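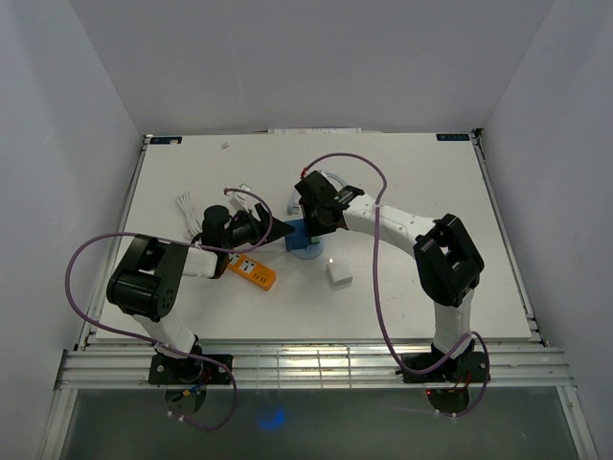

Week 3 notes: Where the sand goes

Okay, so last week we left off with waves coming in at an angle, and I promised we'd get to why anybody outside a physics department should care. Today is that day. We're talking about longshore drift, and then about what happens to a beach when people get in its way.

Quick refresher. When waves hit the shore at a slant, the water rushes up the beach at that same slant (the swash) and then slides straight back down under gravity (the backwash). Any sand grain caught up in this moves in a zigzag. Up and over, straight down, up and over, straight down. One grain, one wave, it's nothing. Do it all winter and you've moved a beach.

The thing I want you to get into your heads is that a beach is a flow. It looks like it's sitting still because sand is arriving at one end as fast as it's leaving the other. I like to think of it as a checking account. Deposits come from rivers, crumbling bluffs, and the beach next door. Withdrawals go to deep water, to dunes, and to the next beach along. We call the whole thing the sediment budget, and if you only learn one term this week, make it that one.

Our case study is Bretthorpe. If you've done the reading you know the basics: small fishing harbor, sand beach on both sides, drift running north to south. The harbor mouth kept silting up, boats were waiting on the tide to get in, and so a rock jetty went in on the north side. It worked great for the harbor! The channel stayed clear for years.

Now look at your map sheet. North of the jetty the beach got wider, because the sand coming down the coast piled up against the rocks. South of it the beach kept losing sand at the old rate, only now with hardly anything coming in. The survey line at Skatdale, which is the village just south, shows the high-water mark moving inland by 14 meters. The road there has been shifted once already, and the clam beds close to shore were left as bare cobble. Clams need something to dig into, so that was that for the clam diggers.

People always ask me in class whose fault this is, and I'm going to keep dodging it until the discussion on Thursday. Come with an opinion.

What can Skatdale do? The reading gives three options.

Groins. Short walls running out from the beach that trap sand. They do hold a beach, and they also starve the next one down, so you've moved the argument a little way along the coast.

Nourishment. Bring in sand and dump it. Grain size matters a lot here — too fine and the first big storm takes it, too coarse and the things that live in the sand may not come back. You also have to keep paying for it.

Bypassing. Dredge up the sand stuck north of the jetty and pump it past the harbor. This is my favorite, I'll admit it, since it puts the drift back the way it was. It needs a pump, a pipe, and a harbor willing to share the bill.

For the worksheet, use the cross-sections on page 17. Work out the volume gained on the north side and the volume lost on the south side, and tell me whether they match. (They won't. Have a guess at where the rest went, and show your units, please.) Drop it in the box outside room 313 before class.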